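4.2 The entrance zone and the free-standing rack

In the previous section we described where the households keep their daily clothes. We now turn to the things which are neither clean nor dirty: the jacket worn this morning, the scarf for tomorrow, the bag that goes out again after dinner. In our interviews these items had no agreed name. Sharon Mohamedi, who coded the first round of transcripts, proposed the term "resting items", and we keep it in the rest of the paper.

Resting items need a place that is quick to reach and does not ask for folding. In the larger homes of the Lurnholm sample this place was a built-in closet close to the front door. In the small apartments of the Kashindye sample a closet of this kind was missing in all cases, and the residents used one of three solutions: hooks screwed to the wall, the back of a chair, or a free-standing coat rack. The wall hooks were the least common. Several tenants told us that their contract does not allow holes in the wall, and one of them had lost part of her deposit for this reason.

The chair was used by almost everybody, also by those who own a rack. We had expected that a rack would make the chair free for sitting. The diaries show a more mixed picture. When the rack is full, or when the person comes home tired, the chair takes the overflow, and it may stay in this role for several days. One participant wrote in her diary:

"I hang the coat on the hook if the hook is empty. If I must move something first, I use the chair."

This sentence describes a rule that we found in many diaries, although it was seldom expressed so clearly. The cost of moving one item before hanging another is small, only a few seconds, but it seems to be enough to change the habit. For this reason the number of free hooks matters more than the total number of hooks. A rack with 12 hooks, on which every hook holds a coat from last winter, works in practice as a rack with no hooks at all.

The shape of the hook was also discussed by the participants, more than we planned for. Hooks with a thin end leave a mark in knitted clothes, and people who had such hooks often kept their sweaters elsewhere. Hooks with a round ball at the end (Figure 6) were considered kinder to the fabric. On the other hand, a small loop inside the collar of a jacket does not always pass over the ball. Then the jacket is hung by the hood or by the shoulder, and it slides down more easily. Marjatta Tuominen has noted the same difficulty in her own observations of school cloakrooms (personal communication).

A second point concerns the position of the rack. The furniture guides we consulted, among them the Plokeo catalog for small homes, draw the rack next to the entrance door. In the apartments we visited it stood there only when the corridor was wide enough to pass with a shopping bag in each hand. Otherwise it moved deeper into the home, to any corner that had some free floor. In some homes this corner was beside a washbasin, with a chair in front of it.

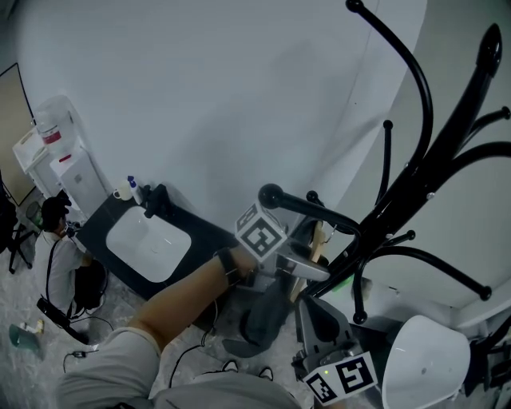 Figure 6. Coat rack with ball-ended hooks near a vanity countertop and a white chair.

A rack in such a corner attracts more than clothes. The space under the hooks is protected from feet, and long or flat objects can lean there without falling. In the diaries we found umbrellas, a folded drying frame, a yoga mat and many kinds of sticks and handles. The participants did not describe this as storage. They said that the object was "just standing there", often for months. When we asked where its proper place was, the answer came slowly, and two persons answered that it had none.

We also asked what happens on the day when the corner must be cleared, for example before a visit. The usual order was from the top to the bottom. First the outer layer of clothes was carried to the bed, then the hooks were filled again with fewer items, and the floor under the rack was treated last -- if it was treated at all. Oduor Nyamweya suggests that the floor comes last because the lower objects are hidden by the hanging clothes as long as the rack is in use. Our material agrees with this idea, but it is too small to confirm it.

One limitation must be mentioned. The diaries of the Kashindye sample were kept mainly in November, when people wear heavy coats and the racks are under the highest load. In a warmer month the chair may well be free again. Sulastri Harahap and Mutua Were are now repeating the diary study over a full year, with the same instructions and the same apartments, and the seasonal question is left to their report.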